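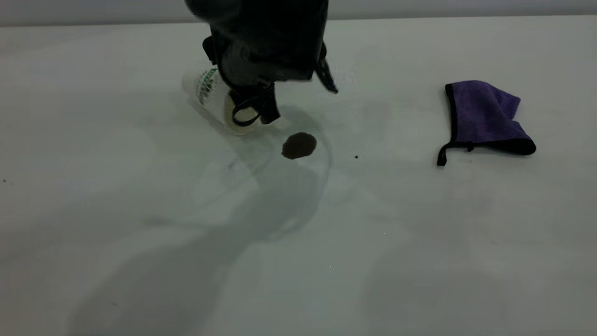
Ternadeo incorpora un módulo de lectura inicial y amplía su banco de sonidos

El Servicio de Recursos Didácticos comunica a los centros adscritos que la nueva versión de Ternadeo, programa de apoyo a la conciencia fonológica y la lectura inicial, se encuentra disponible para su descarga desde el área de usuarios registrados. La actualización no tiene coste para los centros con licencia vigente y sustituye a la versión distribuida al comienzo del curso.

El banco de audio reúne ahora 2.164 grabaciones de sílabas, palabras y frases breves, todas ellas en voz humana. Las grabaciones pueden reproducirse a velocidad normal o reducida, y el docente puede decidir si el texto aparece en pantalla antes, durante o después de la escucha. Se ha revisado asimismo la pronunciación de los grupos consonánticos, a petición de varios equipos de audición y lenguaje.

El módulo de lectura contiene 176 textos graduados, acompañados de actividades de comprensión literal. Cada texto puede imprimirse en letra ligada o de imprenta, en tamaño ordinario o ampliado. Los textos de los dos primeros niveles emplean únicamente sílabas directas; a partir del tercero se introducen las inversas y las trabadas.

«Hemos procurado que el profesorado pueda preparar una sesión sin tener que recorrer todos los menús», señala Tobias Zamora, responsable de contenidos del programa. La pantalla de inicio permite guardar listas de trabajo por alumno o por grupo y recuperarlas en la sesión siguiente. Las listas creadas con la versión anterior se conservan, si bien deberán abrirse una primera vez desde el menú Archivo para que el programa las convierta al nuevo formato.

Requisitos y licencias

Ternadeo funciona sin conexión a internet una vez instalado. Cada licencia de centro autoriza la instalación en un máximo de 62 equipos y comprende el uso por parte del personal de apoyo externo que preste servicio en el mismo. Las familias podrán solicitar a través del tutor una copia de uso doméstico, limitada al módulo de escucha.

Los centros que utilicen el gestor de aulas Damis deberán actualizarlo antes de instalar Ternadeo. En caso contrario, los registros de progreso se guardarán únicamente en el equipo local y no aparecerán en los informes del grupo.

Sesión informativa

Nima Abbasi, coordinadora de formación, impartirá una sesión en línea el miércoles a las 17.00 horas. Se tratarán la creación de listas, la impresión de fichas y la exportación de informes. La inscripción se realiza mediante el formulario habitual, indicando el código del centro y el nombre de la persona asistente. La grabación quedará disponible en el área de usuarios hasta finales de julio.

Las incidencias de instalación deben dirigirse al servicio de asistencia técnica, con indicación del sistema operativo y del número de licencia.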